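Progress report to the Enache Fund, 23 May 2023
Project: Pokulach Creek revegetation, stage two

We're a little past halfway through the grant period and I'm really pleased with how the season has gone. The short version is that the lower bank is planted, the upper bank is weeded and waiting, and the frogs are back in the side pool (more on them further down, I couldn't help myself).

## Planting

All 2,000 tubestock from the Lukero nursery are in the ground. Most are sedges and mat-rush along the toe of the bank, with bottlebrush and river she-oak higher up. We'd planned to finish in autumn and we did, even with the wet fortnight that shut the access track. Losses so far are low on the lower bank and heavier near the footbridge, where wallabies have been getting under the guards. We've swapped those for the taller mesh ones and pegged them on all sides.

The nursery also let us have 300 extra seedlings left over from a cancelled order, at no charge. They weren't in the budget or the planting plan, so they've gone into the gap behind the old pump shed, which had been bothering me since stage one. It looks wonderful already!
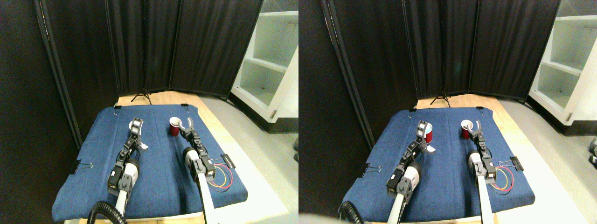
Weed control has been slower. The privet on the upper bank was older than we thought and a lot of it had to be cut and painted by hand, as spraying that close to the water was never on the cards. The contractor came out for 9 days against the 4 we'd quoted you. The overrun has been covered from the fencing line, where prices came in under estimate, so the total hasn't moved. I've shown the transfer in the attached spreadsheet.

## Water and wildlife

Turbidity readings at the Flernel Road crossing are down on last year's, though I'd be careful with that one - we've had fewer big storms, and one calm season doesn't prove a lot. We'll keep sampling after each decent fall of rain.

Now the frogs. Striped marsh frogs were calling in the side pool on every evening survey, and on the last one we also picked up a peron's tree frog, the first on our records for this stretch. The recordings have been sent off to be checked. If the ID holds up I'll let you know straight away.

## What's next

- Replace losses near the footbridge once the ground warms up
- Second pass on privet regrowth, upper bank
- Upper bank planting in September, stock already ordered
- New sign at the car park end (draft text to you for approval first)

One request: could we push the final acquittal back by a month? It would let us include survival counts for the upper bank, and I think those will be the most useful numbers in the whole report.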